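# Cold-proofing changed my bread (and my June)

I have been baking the same plain white loaf for years, and this summer I finally tried letting the dough rise overnight in the fridge. I am so happy with it that I've told everyone who stands still long enough!

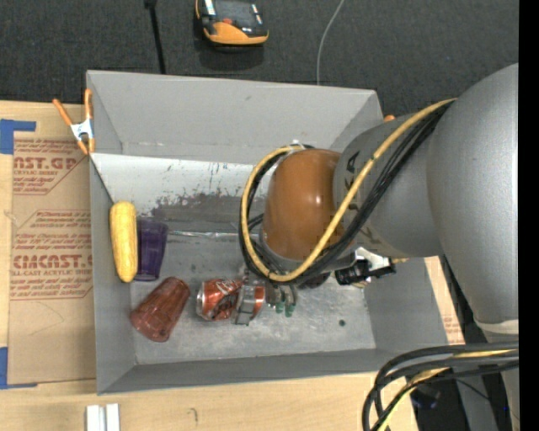
A reader who signs as Flanagan wrote in after my last post to say that the fridge does nothing you can't get from a longer rise on the counter, and that I should save the shelf space for milk. Fair enough, and I did try it. My counter loaf was good. The fridge loaf had a deeper flavor, a little sour at the back, and the crust came out in those tiny blisters I've always been jealous of in bakery windows.

My kitchen gets hot in the afternoon, so the long counter rise ran away from me twice in June and I ended up with pancakes (tasty ones, with oil and salt on top, but still). If you live somewhere cool, Flanagan may well be right for you.

The dough is 1000 grams of flour, mostly the strong white from the mill shop in Ollitcombe, with 300 grams of their whole wheat swapped in when I want something heartier. I mix it after dinner, fold it a few times while I clean up, shape it, and put it to bed. The recipe makes 2 loaves, and the second one goes to whoever is around or straight into the freezer, sliced.

Things I'm still playing with:

- Baking straight from the fridge, which makes scoring so much easier — cold dough doesn't drag on the blade at all.
- Less yeast. I keep cutting it down and the bread keeps forgiving me.
- A spoonful of honey from the Urell market. I can't taste it, but the crust gets darker and I love that.

I also bought a lidded pot, after going back and forth on it all spring, and wow, what a difference in the height of the loaf! Lid on for the first half, off for the rest. Use good mitts. The handle stays hot much longer than you think and I have the mark on my thumb.

Next up is rye, which scares me a bit. I've got a bag of it waiting, and if your rye loaves don't turn out gummy in the middle, please tell me in the comments what you do.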